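**Ticket 41: Prosilard fingers vs. Hakala fingers, rack task**

Hi again, and thanks so much for being patient with me! I've moved both arms over to the Hakala fingers like you suggested, and the Gruron controller picked them up after one restart.

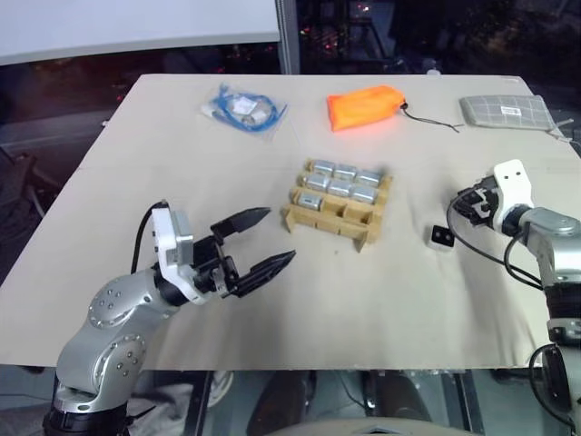

*Left gripper open, seven cylinders in the rack, front row still to fill.*

The left side still stops 3,000 counts short on close, though, and Rodeo logs error 69 when it does. Should I redo the homing, or raise the timeout past 300 ms first?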